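Clear the Table Before You Wipe It
Rafia Memon
2020-02-21

Most people wipe a table the way my family did for years. They push the cloth around whatever is sitting there, lift one cup, and call it done. I think this is worse than leaving the table alone. The crumbs get moved up against the things you left out, and there they stay until June.

My rule is that everything comes off first. It takes about 10 minutes on a bad day and less on most days. The cup goes to the sink. Toys go to the toy box, and anything from the bathroom goes back to the bathroom. Then you wipe, along the boards and never across them, so the dirt doesn't get dragged into the lines between planks.

My sister in Minthorpe says this is too much work for a table that will be covered again by supper. She is right about supper. I still think a table that is cleared once a day stays usable, and one that is wiped around turns into a shelf. Ours was a shelf for most of a winter and we ate on the couch.

I also don't believe in special cloths. A small plain one, folded into a square, gives you several clean sides before it needs rinsing. 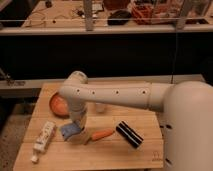
Is it worth clearing the table if you only have a minute?
Clear half of it and wipe that half. The other half can wait until after supper, when the plates have to be moved anyway.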